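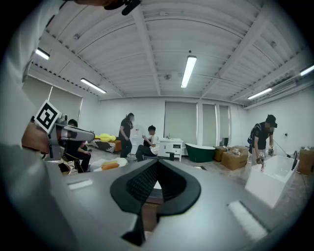
The bathroom room at Ernton, with hand-held grippers in use.

Software Engineer, Manipulation Planning and Data Tooling
Praltel – Ernton site, full time
Posted 29 June 2022

We are looking for a software engineer to join the household manipulation group at Praltel. We write the code that gets two arms working together around sinks, tubs and counters, and we love this stuff! If you have ever spent an evening wondering why a pose estimate jumps when a marker turns away from the lens, you will feel at home with us.

Our demonstrations come from people using hand-held grippers with square markers on them. From those recordings we recover both hands' paths, the opening of the jaws and the point of contact, and then train policies on the result. We have 1,490 recordings from bathroom tasks so far, and over 400 of them still fail somewhere in our tracking pipeline. Fixing that would be your first project, and it's a good one – there is geometry in it, plus some detective work and a fair amount of plain old debugging.

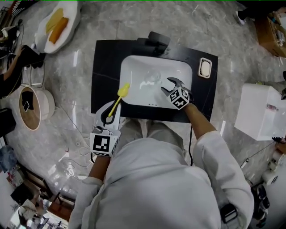
What you'll work on

Marker tracking and camera calibration, mostly in wide-angle views where straight lines don't stay straight.
Geddes, our in-house planner for two-arm motion. It is written in C++ with Python bindings and needs a better way of handling narrow spaces such as basins.
Birnier, the tool we use to replay, trim and label recordings. It gets slow on long sessions and everyone has a wish list for it.
Time alignment between cameras and grippers.

What we'd like to see

Solid Python, and enough C++ to read a planner and change it without fear. Comfort with rigid body transforms. At least 2 years of writing software that other people depend on, in a job, a lab or an open source project. Robot experience is welcome but we can teach that part. A degree is fine, so is no degree.

How we work

The group is small and sits right next to the recording rooms, so you can change a filter in the morning and try it on new data after lunch. You'll pick up a gripper yourself now and then (it's harder than it looks, especially with small things like a toothbrush). Code review is friendly and quick. We'd like you to start in October, earlier if you can.

To apply

Send a resume and a page or so about a bug you enjoyed chasing to Kalliopi Stojanovska, room 415, Praltel, Ernton. Please put "Planning and Tooling" on the first line. Code samples are optional. Kalliopi reads every application and is happy to answer questions before you apply.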